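ロボットのソフトウェアのひみつ
小学校高学年のみなさんへ
トリド科学学習センター こども解説シリーズ
公開日 7/11/18

ロボットの体は、金属やプラスチックの部品、モーター、電線などでできています。しかし、部品を組み立てただけでは、ロボットは動きません。どの関節をどれだけ曲げるか、いつ指を閉じるかを決める「ソフトウェア」が必要です。この解説では、物をつかんで運ぶロボットアームを取り上げ、その中で働くソフトウェアを順に説明します。

1 見分ける ― 認識
カメラがとらえた画像は、コンピューターにとっては数字の集まりです。一つ一つの点に、赤、緑、青の光の強さを表す数字がついています。この数字から「ここに皿がある」「ここに果物の形をしたおもちゃがある」と判断するはたらきを、認識とよびます。
当センターの認識ソフトウェア「シルタス」は、4000枚の写真を使って学習しました。写真には、物の名前と場所を人が書きこんであります。シルタスは自分の答えと人の書いた答えを比べ、ちがいが小さくなるように、内部の数字を少しずつ直していきます。
むずかしいのは、物が重なっているときや、表面が光を反射しているときです。すき通った皿は、後ろにある机の色や模様が見えるため、ふちの位置をまちがえやすくなります。

2 道すじを考える ― 計画
つかむ物が決まると、次は手先をどこに通すかを考えます。これを計画といいます。人は考えなくてもコップをよけて手をのばすことができますが、ロボットは、ぶつからない道すじを計算して見つけなければなりません。
計画のソフトウェアは、まず道すじの候補をたくさん作ります。そして、机や皿にぶつかるもの、関節が曲がりすぎるものを取りのぞき、残ったものの中から、短くてなめらかなものを選びます。当センターの設定では、一回の動作のために700通りの候補を調べます。

3 力を加減する ― 制御
計画どおりに体を動かすはたらきを、制御とよびます。モーターには、今どの角度にあるかを測るセンサーがついています。制御のソフトウェアは、目標の角度と今の角度を比べ、ずれがあればモーターに出す命令を直します。これをくり返すことを、フィードバックといいます。自転車に乗る人が、かたむきを感じてハンドルを少しずつ動かすことと似ています。
指を閉じるときには、力の加減も大切です。弱すぎると物が落ち、強すぎると物がつぶれます。

4 二本の腕を合わせる
腕が二本になると、できる仕事が増えますが、ソフトウェアの仕事も増えます。右の腕にとって、左の腕は「動く障害物」でもあるからです。片方が皿の上で物をつかんでいる間、もう片方は近づいてよい範囲を守らなければなりません。 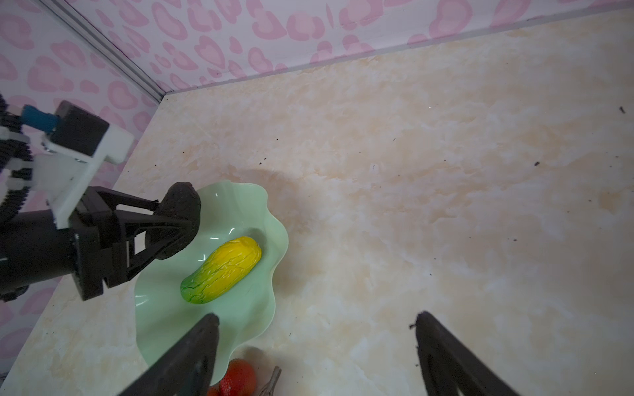 そこで、二本の腕は同じ時計を使い、おたがいの位置をいつも知らせ合います。同じ場所に入りそうになったときは、あらかじめ決めた順番にしたがって、一方が待ちます。また、手首のカメラは腕といっしょに動くため、ソフトウェアは「カメラが今どこから見ているか」も計算に入れて、物の位置を求めます。

担当者からのことば
制御を担当するロシオ・リバデネイラは、次のように述べています。「動きがうまくいかないときは、記録を最初から読み直します。原因が計画にあるのか、認識にあるのかを確かめてから、プログラムを直します。」

ことばの説明
プログラム:コンピューターへの命令を順番に書いたもの。
センサー:光、角度、力などを測る部品。
関節:腕の曲がるところ。ロボットでは多くの場合、モーターが入っている。

考えてみよう
目を閉じて、机の上の消しゴムを取ってみましょう。次に、目を開けて同じことをしてみましょう。手の動きはどのように変わりましたか。気づいたことをノートに書いてください。

文 ケビン・ニナ
監修 トリド科学学習センター 教育普及係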